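Clestton picnic and kitchen set: six months of cups and bowls

Reviewed by Nadja Auer

I have a soft spot for plastic tableware, and I may as well own up to it at the start. My grandmother kept a drawer of it, all faded oranges and browns, and we were allowed to take it into the garden without asking. So when our last everyday glasses had dwindled to a mismatched pair (one chipped, one from a petrol station) I went looking for something cheerful that could be dropped, and I came home with the Clestton set. We've had it since June, it gets used every single day, and I feel I know it well enough now to write something useful about it.

What you get

Cups and bowls in soft, chalky colours, and that's your lot. There are no plates in the set, which surprised me a little, though I've since found I don't miss them. The colours are the sort that go with each other without quite matching - a pale blue that leans towards lilac, a minty green, a greyer green, a pink. I was worried they'd look like nursery things, but next to the cream of our appliances they sit very happily, and visitors have asked after them more than once.

I paid 23 pounds, which felt like a fair bit for plastic until I thought about how many glasses I'd swept up over the previous year.

The cups

These are the stars for me. They have a gentle taper, wider at the top, and a matte outside that's pleasant to hold even with washing-up hands. They're light, and a child can manage one easily, but they aren't so flimsy that they squash when you pick them up full. My nephew Ambros (Ambros Danzer, aged five, very particular about his milk) will now only drink out of the blue one, and I've given up arguing.

They nest nicely too. The upper cup stops a little short of going all the way in, so you're left with a bit of rim to get hold of, and I can't tell you how much I appreciate that after years of a Molleck set that used to clamp together like limpets. Those needed hot water and bad language. With these I just lift and they come apart, as long as I've dried them first. Put away wet they do cling a little, and I've learned to leave them on the rack until the morning.

I keep a couple stacked out on the worktop most of the time, just in front of the bowls, as somebody in this house is always wanting a drink of water.

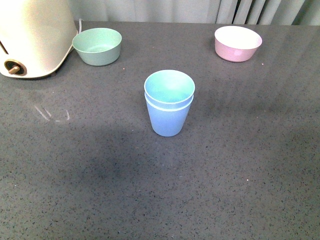
The bowls

I was less sure of these to begin with, and I'll admit they took some getting used to. They're shallower than a proper cereal bowl, with a good wide opening, and if you're the kind of person who fills right to the brim and then walks to the sofa you will have milk on your slippers. For porridge, though, or a pile of strawberries, or crisps when people come round, they're lovely. The flat bottom makes them very steady. I've also used one for beating two eggs and the sides were just about high enough, if you go gently.

I don't put them in the microwave. The leaflet says you may, on a low setting, but I had an upset with a Berchtold tub years ago and I've been cautious ever since. Soup goes in the pan and then in the bowl, and that does us perfectly well.

Washing and wear

Everything goes in the dishwasher on the top shelf at 60 degrees, and so far the colours have held up beautifully. The only staining I've had was from a tomato sauce left overnight in the pink bowl (my own fault entirely), and a paste of bicarbonate of soda shifted nearly all of it. There are some fine scratches inside the grey-green bowl from a fork, which you only notice when the light catches them.

Would I buy it again?

I would, and in fact I have, as a present for my sister, who has a caravan and very little cupboard space - she rang to say the lot of it fits in the cupboard over her sink. I did look at the Veninach range before buying hers, and it's a handsome thing with a proper lid for each bowl, but it costs a good deal more and the cups don't stack. If you take a lot of leftovers to work, that might well be the better choice for you.

My one real wish is that Clestton would sell the cups separately. We could do with a second blue one before Ambros's little brother is old enough to want it.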